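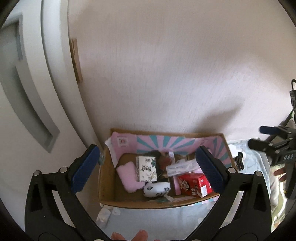

Storage and Waste in Student Rentals
Nuwan Kodikara
06/12/2021

1. Background
Cletosholm has a large number of student rentals, and most leases end in the same two weeks. A lot of usable stuff goes to the curb in that time. This project looked at what students keep, what they throw out and what would make them give more away.

2. Method
I put a short survey under the doors of 340 apartments in October and got 95 back. I also talked to the manager of the Siriwardena building, who let me see the disposal bills for the last three years.

3. Results
Most people who answered had at least one box they had not opened since moving in. Cables, chargers and kitchen things came up the most. Clothes were usually donated, but small items were not – students said sorting them took too long. The building paid $2,646 in extra pickup fees last year, almost all of it after move-out.

4. Limits
The people who answered may care more about waste than the ones who didn't. Two of the surveys were filled out by roommates in the same unit, and I left both in.

5. Suggestions
A swap shelf in the laundry room would cost very little. A donation pickup the week before leases end would help more, but the building would have to book it early – by the start of spring term at the latest.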